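Reunion Questions, Answered (Mostly)
Last updated 11/03/2023

I'm Ifeoma Oyelaran, and I run the reunion desk at Skolport College pretty much by myself, so if you've emailed us lately, hi, it was me who wrote back!

When is the next reunion?
The third weekend in May. Classes ending in 3 or 8 get the big dinner, but everybody is welcome at the picnic (please come, we always order too much potato salad).

I never graduated. Can I still come?
Yes! If you took classes here, even for one semester, you're an alum in my book and in the database too.

Where do people stay?
Kenus Hall has dorm rooms for 2 nights, with the same skinny mattresses you remember. If your back says no, there are a couple of motels out in Prutville and we run a shuttle.

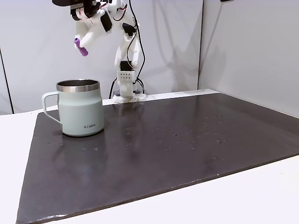 Can you help me find my old roommate?
I can pass along a note, but I can't hand out addresses. Send me the name and the year and I'll forward it if we have a good email.

Do you want my old yearbooks?
We have plenty from the eighties. Anything older, write to Ehab Kettani in the archives, room 439 of the El Fassi Library. He's especially after student newspapers and dance cards.

How do I get the alumni magazine?
Just update your mailing address with me. We print 3000 copies and they do run out, so earlier is better.

Can I bring my kids?
Sure, under 7 eat free at the picnic. The Saturday dinner is adults only.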